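Notebook, demo cell
Friday, open day at Skindero

Entry by M. Trevaskis. Halfdan has the visitor sheets, so this is only what happened at the bench and what I want changed before the Tamihana people come back.

Doors opened at 9:30. I came in at 7:45 to get the cell warm and found the left gripper reading a few millimeters open when it was fully shut. Same offset we had in February. Re-zeroed it twice with the pads pressed together and it held for the rest of the day. I did not have time to find out why it drifts overnight. Cable strain is my first guess.

Task for the visitors was "phone in the box." Pick up the phone, put it in the storage box, close the lid. We picked it over the towel fold and the cup stack for the simple reason that people understand it from the doorway and a full run is short. Halfdan also wanted something with a hinge in it, as the lid is where the two hands have to work together.

Groups came in every 20 minutes. First a short talk by Halfdan at the desk, then I ran the task by hand with the two grippers, then anybody who wanted a turn got one. 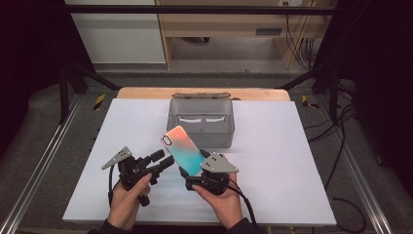 Most people squeeze too hard. The phone case is smooth, and when they see it start to turn in the jaws they clamp down, which makes it pivot more. I told the second group to take it lower on the long sides and that helped. By the third group I was saying it before they picked the grippers up. It should go on the instruction card.

The other common trouble was the elbows. Taller visitors stood too far back and reached, and then the wrist angle was bad by the time they got over the box. We should put a line of tape on the carpet for where to stand. I am not going to try to make the table height adjustable again.

Questions people asked, for Halfdan's list:

How long does it take to learn a new task. Halfdan told them we aim for 700 demonstrations on a task this size before we train anything, and that we have had usable results from fewer. We are at 1,732 for the box task, counting all the lids and all the objects. He gave both numbers, which I think confused one group. Pick one next time.

Does it know it is a phone. I said no, not in the way they meant, and left it there.

Can it do left-handed people. Good question from a student in the Wollavcombe party. We have never sorted the recordings by which hand the person favors. I wrote it down to check.

What happens if the lid is already shut. Nothing good at present. We have hardly any recordings that start that way. It would be cheap to add them.

The Plinura engineer asked about pad wear and wanted to see one up close. I took a spare out of the drawer for him. Their own pads are a harder compound and he says they last longer but slip on plastic. He offered to send us a few to try. I said yes. Halfdan to follow up by email, he has the card. 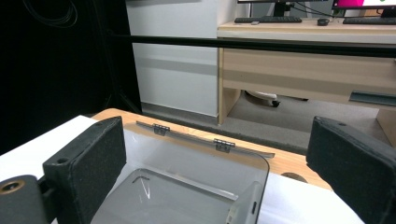 Box notes. The lid is fine to close from the back with one finger, as long as the other gripper steadies the front wall. If you don't steady it the whole box slides on the white surface before the hinge moves. I tried a strip of grip mat under it at lunch — better, but it changes how the box behaves compared with everything we have recorded so far, so I took it off again before the afternoon groups. Would like to talk about this on Monday. Either we accept the sliding or we fix the box down and start a new set.

The latch is not worth attempting with visitors. I told them closed means lid down, and that was enough.

We recorded the visitor runs with permission where they signed. There are up to 50 of them, less whatever gets thrown out for talking over the start signal or putting the gripper down in the middle. They are in a separate folder marked open day. Please do not merge them with the main set until I have gone through them. A few were done by children with somebody else's hands over theirs and I don't know what a model would make of that.

Last group left at 3:40. Shut down in the usual order.

To do:
Instruction card, new wording on where to hold the phone (me)
Tape line on the floor (me)
Left hand and right hand check in the recordings (Halfdan)
Lid-shut starts, plan a session
Email Plinura about pads (Halfdan)
Look at left gripper zero first thing, before it is powered, and again after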